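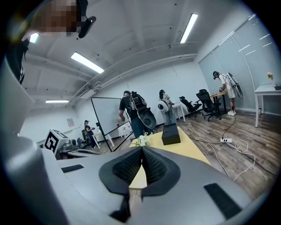
The two Tristden mesh chairs beside the desk.

Tristden mesh office chair and Wuseneck whiteboard: four months on

We had a budget of $2000 to fit out one long white room with seating and something to write on, and most of it went on the items reviewed below. Both are still in daily use. The chairs came in December and the whiteboard a little later.

Tristden mesh chair

We paid $300 each for the chairs and bought two. They come in black only, which suits a room with white walls and grey blinds down to the floor. Assembly is base, gas lift, mechanism, seat and back, in that order. The instructions are pictures with no text. The bolts for the back are slightly different lengths and the bags aren't labelled, so lay them out before you start. The Allen key supplied is soft and rounded off on the second chair. Use your own.

The back is the best part. The mesh is firm and hasn't sagged so far, and it doesn't leave you with a damp shirt on a warm afternoon the way our old vinyl chairs did. The lumbar support is a plastic bar that slides up and down behind the mesh. It takes a good shove to move it. Once it is set it stays put.

The seat is less good. It is comfortable for the first couple of hours, then you start to feel the front edge behind your knees, especially if you're short. There is no seat depth adjustment, and at this price I think there should be. Tilt tension is set with a knob under the right side of the seat, which is stiff and awkward to reach while sitting down.

Height range is fine for our wooden desk. Taller people have had no complaints. A shorter colleague wants a footrest at the lowest setting, and I'd agree with that.

The casters are hard plastic and will rattle on a bare floor. Tristden sells soft ones separately, and I would add them to the order from the start. We didn't, and paid postage twice. They push in by hand and you can swap a full set in a few minutes.

One chair developed a squeak from the tilt mechanism after the first month. Tightening the four bolts under the seat fixed it, and I've since done the same on the other one as a precaution.

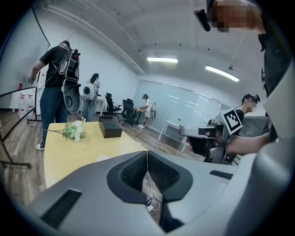

The whiteboard on its black frame, far left.

Wuseneck whiteboard

The whiteboard is the large size from the Wuseneck office range, bought with the black frame. It also comes in a wall-only version that costs less. We rent, and drilling the walls would have meant a letter to the landlord, so the frame was worth paying for.

It needs two people to put together. The panel isn't especially heavy but it is an unwieldy shape, and somebody has to hold it level while the other person gets the fixings started. Allow an hour. Leave the protective film on the writing surface until the end, and peel it from one corner slowly or it tears into strips.

Writing on it is pleasant and the surface takes magnets well. Wiping is good the same day. Marker left over a long weekend ghosts a little, red worst of all, and needs the spray. Don't buy the Wuseneck spray. The Nilton one from the stationery shop works just as well and the bottle is bigger.

There is some flex in the frame if you press hard near the outer edges. It doesn't rattle, but you notice it when you write quickly. A cross brace would have cured it and I can't find one in their parts list.

Glare depends on where you put the board. Ours picks up the ceiling lights when viewed from the desk end and is easy to read from closer in. If your room has long fluorescent fittings, try a few positions before you settle on one.

Delivery and service

Both orders came through Ellis. The chairs arrived when they said they would. The whiteboard was rescheduled once, with a text the same morning, and one corner of the carton was crushed. The board inside was fine – the foam corners had done their job. Ellis answered an email about the missing tray clips in a day and posted a set out at no charge.

Verdict

Chair: recommended if you're average height or taller and want a good back for the money. Try one first if you're short.

Whiteboard: recommended, with a bottle of spray. Get the wall version if you're allowed to drill, as it will be stiffer to write on.

I'd buy both again, with the soft casters.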